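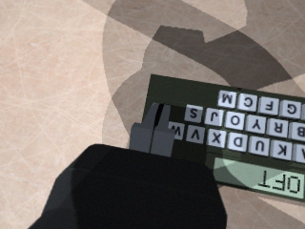 Does learning to touch type make you a faster writer?

It makes you a slower one first, and after seven weeks I have only the course's word for what comes next.

May 2026

Finished lesson 14 tonight, if finished is the word. The Lunness program plays a little chime when you pass and I have come to dislike it. It chimed at me for typing "a sad lad asks dad" with three mistakes, so I don't know what you have to do to fail. Probably get up and leave the room.

I want to write down where things stand before I start believing the progress chart. The chart is a green line and it goes up. It has gone up every single week, including the week in April when I had the cold and did two lessons in bed with the laptop on a pillow. I looked into the settings and found out that the score includes "consistency points," which you get for logging in. So the line on my chart is partly my typing and partly my opening the program. There's no way to pull the two apart. I tried.

So I did my own test. Same page from the same library book (the one about the canal at Rerbridge, which I should return), my old way with four fingers and looking down, then the new way with all ten and looking at the wall. Old way, 1121 characters before the kitchen timer went. New way, 866. I gave myself the same amount of time for both and I had tea first, so I can't blame that.

That is after seven weeks, and three hundred dollars, counting the extra month I bought when they said the discount was ending. It did not end. It's still on their front page today.

To be fair, and I am trying to be, the 866 were cleaner. I went through both with a pencil and the old way was full of "teh" and doubled letters, and one whole line I had skipped without knowing it. Skipping a line is what happens when your head goes up and down all day. If I subtract the time I'd spend fixing the mess, the gap shrinks. How much it shrinks, I can't say, and I notice that this is exactly the sort of sum that can be made to come out however you please. The Lunness newsletter is full of sums like that. Last issue had a woman who "got back a whole workday every week." From what? How much was she typing? If somebody got a day a week out of their fingers I'd want to see what they were doing with the other four.

Called Indrek Ramanauskas after supper to complain. He learned on a typewriter in school and has never thought about it since, which makes him both the best and the worst person to ask. He said it took him most of a year and that he hated it, and that there was a cover over the keys so you couldn't cheat. No chart. He asked what I needed the speed for. I said letters, the minutes for the garden club in Isten, this diary now and then. He said "You don't type those slow, you think them slow." I said that was very deep and he hung up to go deal with his dog.

I've been chewing on it though. The minutes take me two evenings. One of those evenings is me trying to read my own handwriting and the other is me trying to find a polite way to write that the Kanaan Road people walked out again over the hose. There isn't a finger in the world that helps with that. When I actually have the sentence, I can get it down fine, four fingers or ten.

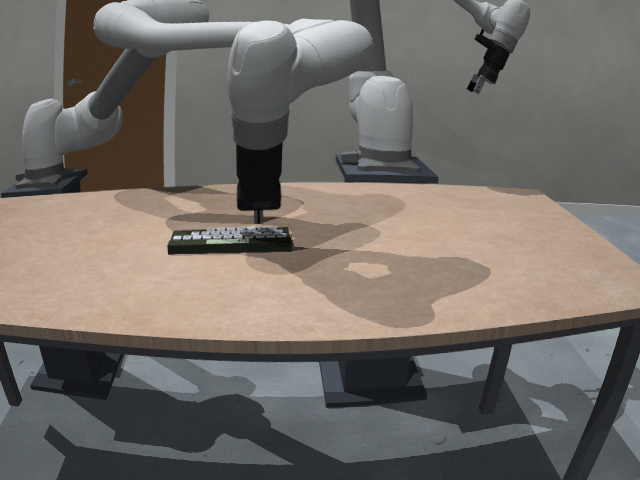 Keyboard with small pale keys on a dark base.

Then there's the posture business. Lesson 9 was all posture – feet flat, elbows in, wrists up like you're holding an orange under each one. My shoulders did hurt less that week. They also hurt less the week after, when I forgot about the oranges completely and sat however I liked. I moved the chair closer to the window around the same time. Could have been the chair. Could have been the weather turning. The program asked me "Has your posture improved your comfort?" and the only buttons were Yes and Yes, a lot.

Things I will grant it, so that I can't say later I was only grumbling:

I can find the B now. I never could find the B.

I looked out the window while typing a whole sentence to my sister and it came out readable, and for a minute there I felt like somebody in an office in an old movie.

My left pinkie does something. It used to just ride along.

Things I won't grant: that this is changing my brain (lesson 3), that I'm "in the top tier of learners" (the email on Tuesday and again two days later, same wording), that numbers can be learned without looking. I've done the number row lesson five times. I typed the phone number for the seed order without peeking and got a very nice man who does not sell seeds.

What bothers me more than the money is that I can't go back either. I tried the old way again just now for a paragraph, no timer, and my hands didn't know who was in charge. Half the time they hovered over the middle row like they'd been taught and half the time they dove for the letter. So now I have two bad methods and have to pick one. I suppose that's how they keep you. You're not fast enough to quit and the old road is getting weedy behind you.

The renewal comes up at the end of the month. I've found the cancel page, three menus down under "Your journey." I haven't pressed it. I'll do the canal page again first, with the kitchen timer, same tea. If the new way beats the 1121 I'll eat my words and pay them. If it doesn't I'll keep practicing on my own with a dish towel over my hands, like Indrek's school, and see if that's any worse.

Library book goes back after that. Seed order still needs calling in.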